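3.2 What people do with a busy background

I'll admit I came to this part of the study sideways. I'd been reading about wallpaper, of all things, and how long shoppers will put up with a pattern before they call it tiring, and I wanted to know if the same held for marks drawn by hand. So in February we asked 195 people from the Vundale mailing list to look through a set of pictures at home and tell us, in their own words, how the walls made them feel. We didn't give them a scale for this bit (the scale comes in 3.3, and I have my grumbles about it).

The set ran from plain painted rooms to printed florals to loose doodling on white, like the spirals and circles in Figure 2. I was sure the doodles would lose. They're uneven, they don't repeat, and my own favourite colour for a wall is a dull grey!

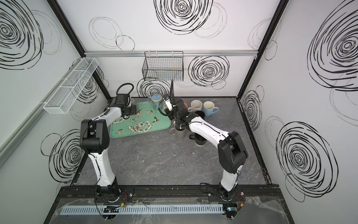 Figure 2. Hand-drawn pattern, black on white, three walls visible.

Well, I was wrong. The word that kept turning up for the doodled walls was "friendly", and the printed florals got "fussy" from the very same people. Hashemi's older work on café interiors had hinted at this, but those rooms all had music playing and I never quite trusted the result.

One wrinkle is worth mentioning. We left out 17 replies that talked only about furniture, and I went back and forth on that for ages. A few of them were lovely to read, and you could argue that ignoring the wall is an answer in itself. I've put them in the appendix so you can judge for yourself. The remaining replies were sorted by theme using the Skuler word list, with spelling tidied up first (colour and color counted as one word, and so on).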